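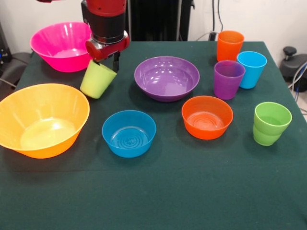 30 June 2019

Open day at the Eder workshop in Canach. I took the early bus and still got there after the first group had gone in, so I waited in the yard with Brigitta Holzer and ate half my lunch. They gave us paper badges. Mine was number 76.

Silvan Eder did the welcome. He talked too long about the building and the new roof. Then we were split up and I went with the group for the robot arm, which was the one I wanted anyway.

The arm is red and black and works over a table with a dark green cloth on it. The job was plastic cups and bowls, all different colors, the kind you would buy for a picnic. It had a pale green cup by the rim when I got a spot near the front. Prapai Chareonsuk ran the demonstration and took questions. She said cups are harder than they look for a gripper and that they spent most of November on them. I asked if the colors matter and she said less than people think - size and the shape of the rim matter more.

A man behind me wanted to know the price. She didn't say.

Each group got 16 minutes. I would have stayed longer. Waltraud Eberhard had gone to the Stunavska talk instead and said it was all slides.

Coffee was good, cake was dry. Missed the 273 bus and walked to the main road. Want to write down the question about stacked cups and mail it to Prapai this week. Feet sore.

Last updated: the same evening, spelling fixed

We use cookies to remember your settings. By staying on this site you accept them.

Comments (3)

Brigitta H.: The cake was fine. You had the end piece.

Mathias Wyss: Was the arm fast? The one I saw at Ostska was very slow.

waltraud_e: Not all slides. There was one video.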